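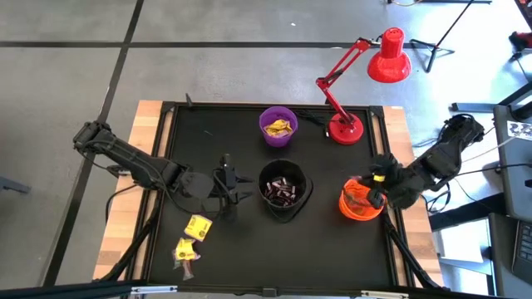 Fig. 1. Worktable with two robot arms, reaching in from opposite sides.

Sports and the Written Record
Notes for Week 2: Hits, errors and the official scorer

Class on Monday, 21st September covers the material below. Read the notes before you come and bring a pencil and a blank scoresheet.

What the scorer does

The official scorer sits in the press box and decides how each play goes into the record. The umpires decide what happened in the game: safe or out, fair or foul. The scorer has no power over any of that. If an umpire calls a runner safe and the scorer thinks he was out, the runner is safe, and the scorer's job is to say how he got there.

Most plays need no thought. A ground ball to the shortstop, thrown to first in time, is 6-3 on every scoresheet in the country. The judgment calls come when a batter reaches base on a ball that somebody might have fielded.

Ordinary effort

The rule book asks whether a fielder of average skill, at that position and in that league, could have made the play with ordinary effort, given the condition of the field and the weather. If yes, the batter is charged with a time at bat and the fielder with an error. If no, it is usually a hit.

Two parts of this cause trouble for beginners.

The first is "in that league." A play that is ordinary for a professional third baseman may be a hard one for a high school third baseman. You can't score a school game by what you have seen on television.

The second is "average." The test is not adjusted for the fielder on the spot. A very good shortstop who gets his glove on a ball that most shortstops would never reach should not be given an error for dropping it. A slow left fielder who arrives late on a routine fly ball has not committed an error in the usual reading either, even though the ball should have been caught. This is the oldest complaint about the error as a statistic, and we will come back to it in March when we get to range and zone measures.

Things that are not errors

Slow handling of a ball without a clear misplay. A fielder who double-clutches and throws late has not necessarily made an error.

Mental mistakes. Throwing to the wrong base is not scored as an error. Neither is forgetting the number of outs.

Wild pitches and passed balls. These have their own categories. A wild pitch belongs to the pitcher and a passed ball to the catcher, and any pitch that hits the dirt before reaching the catcher and gets away to let a runner advance is a wild pitch.

A failed double play. The scorer does not assume the second out. If the defense gets the lead runner and the relay to first is late, no error is given. If the relay is thrown away and a runner takes an extra base because of it, there is an error for the extra base.

The fielder's choice

Students overuse this one. A fielder's choice is scored when the batter would have been out at first with ordinary effort but the fielder tried for another runner. If the batter would have beaten the throw anyway, and no runner is put out, the scorer may give him a hit. Decide the play at first base in your head, then look at what the fielder did.

Worked case: Zultau at Justoneck

Runner on first, one out, bottom of the fifth. The Justoneck batter hits a hard ground ball to the right of the Zultau second baseman. He knocks it down, picks it up and throws to second. The throw is on the bag but late. Everyone is safe.

The scorer that day gave a fielder's choice and no error. The Justoneck coach wanted a hit. His argument was that the second baseman had to go a long way for the ball and that there was no play at first by the time he picked it up. The argument on the other side is that the ball stopped close to him, and a throw to first beats the batter.

Either call can be defended from the description. What matters is the question you ask: could he have gotten the batter with ordinary effort? You can't answer it by looking at where the throw went.

A note on what a single call is worth

One changed call does very little to a full season. The Rolland first baseman who finished last year at .259 would have gained a couple of points from one more hit. The same call in a week-long tournament can move a batter a long way up the table – and those are the games in which coaches come looking for the scorer. Be consistent. Write down your reason at the time, in the margin, in a few words.

Earned runs

The scorer also has to rebuild the inning as if the errors and passed balls had not happened. Runs that would still have scored are earned. Give the pitcher the benefit of the doubt when it isn't clear how far the runners would have gone. Don't try to do this play by play as the inning unfolds. Wait until it is over, then go back through it. We will do several of these on the board.

Using Vesix

The department has Vesix on the lab machines for electronic scoring. You may use it to check your work after you have scored the game on paper. It accepts whatever call you enter and won't tell you the call was wrong. It does catch an inning that doesn't balance – at bats, walks, sacrifices, hit batters and times reached on interference should equal runs plus outs plus runners left on base.

Assignment

Score one complete game at any level. Pick the hardest call in it and write up to 800 words defending the decision you made, including the best argument against it. Attach the scoresheet. Nearly 5 points of the grade went missing from last year's papers through scoresheets that could not be read, so print your numbers.

Reading for next week: the section of the rule book on sacrifices, and the handout on stolen bases and defensive indifference.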